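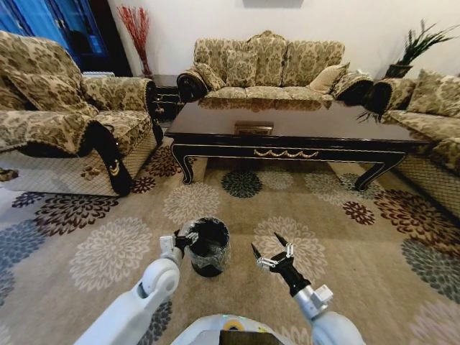

Head camera view, living room set. Left gripper on the rim of the bin, right gripper open.

gilach-bimanual
Control and perception stack for two-arm household tasks

Status: beta. Last tagged release 4/16/18.

Overview

gilach-bimanual runs the grasp planner, the arm controllers and the head camera pipeline for Ronau two-arm bases. It was written for small floor-level containers in furnished rooms: trash bins, planters, baskets. It does not handle navigation. The base is expected to be parked before the task node starts.

Modules

marar_rim: finds the upper edge of an open container and proposes grasp points along it. Handles folded liners by fitting the rim to the outer wall below the fold. Clear plastic gives poor depth returns, so liner pixels are masked before the fit.

marar_floor: floor plane estimate. Patterned rugs used to produce false obstacles when color edges were weighted too high. The default weight is now 0, and only depth is used.

arm_sched: assigns left and right roles. The arm closer to the container holds; the other waits at a hover pose above the floor until it gets a target.

keepout: static boxes around furniture. Glossy tabletops return reflected geometry below the real surface. Set table_clip to true to drop those points.

Requirements

Flolteck arm driver 2 or later
Python 3.5
OpenCV 3.3

Running

Start the driver, then the camera node, then the task node:

flolteck_driver --arms 2
gilach_cam --head
gilach_task --config rooms/living.yaml

Main parameters (rooms/living.yaml)

rim_samples: 126
Grasp candidates tested per container.

plan_timeout_ms: 200
Per arm. On timeout the scheduler keeps the last valid pose.

hold_arm: auto
Accepts left, right or auto.

Known issues

Black containers on a dark floor lose their lower contour. Rim detection still works but the height estimate drifts.

With hold_arm set to auto, roles can swap if the container is near the midline. Fix the value by hand for recorded runs.

Arm self-masking leaves a thin border of pixels at the wrist. keepout may report these as a collision. Increase mask_pad until the warning stops.

Bug reports should include the config file and the task node log.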